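Subject: Re: [hubcaps] Wire rings and broken tabs
From: Callum Mottram
Feb 3, 2022

Borislav Dervishi wrote:
> Mine popped off again on the Whiteley road and I walked back for it.
> Two tabs look chewed. Do I bend the ring out or give up and buy a set?
> And what do you all lay them on? My bench is murder on the painted side.

Hi Borislav, don't give up yet! I've kept the same set going for years (bought the lot for 200, and I still think I overpaid). On what to lay them on, I'm a carpet man. The gray speckled stuff is my favorite, it's kind to paint and a dropped clip doesn't bounce into next week.
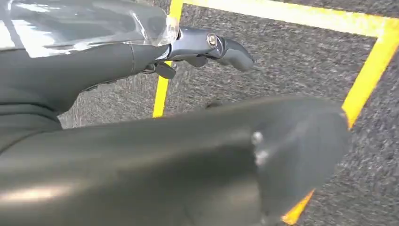

Issue 552

The one thing I'd say against carpet is that grit gets down in it, so vacuum first or you may as well use your bench. An old towel on top is good too.

Now, your ring. Do NOT bend it out until you've looked at how it sits all the way around, because half the time it has only jumped one tab and you can coax it back with your thumbs.

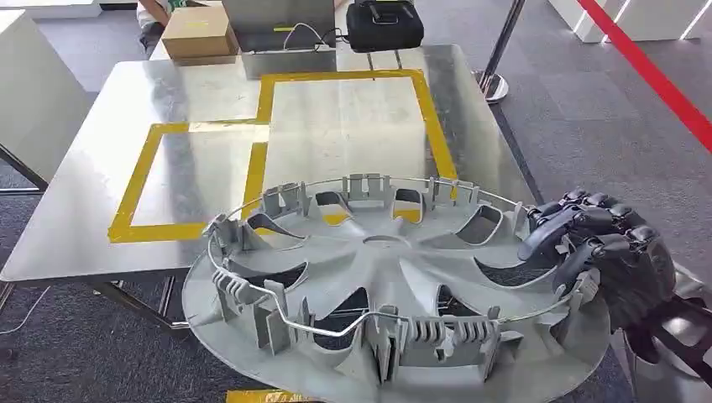
Plastic covers live or die by their clips, and I always start with those before I touch the wire. Go around slowly and feel each one for a crack at the root. On a gray one like this, with the back facing you, it's easy to follow the thin wire through the clips and see the few places where it bends inward behind the tabs, so don't go straightening every bend you find! If a tab has really snapped, glue won't hold it (I tried, June before last, lost it on the way to Jondomholm).

Send me the part number and I'll dig through my box.

Callum

3 comments | 14 shares

Stilum: Thumbs, yes. Pliers, never.
Borislav Dervishi: It had jumped one tab! Thank you.
Nornavex: Got any spare clips in that box?

Contact the list owner | © Hubcap List | Back to top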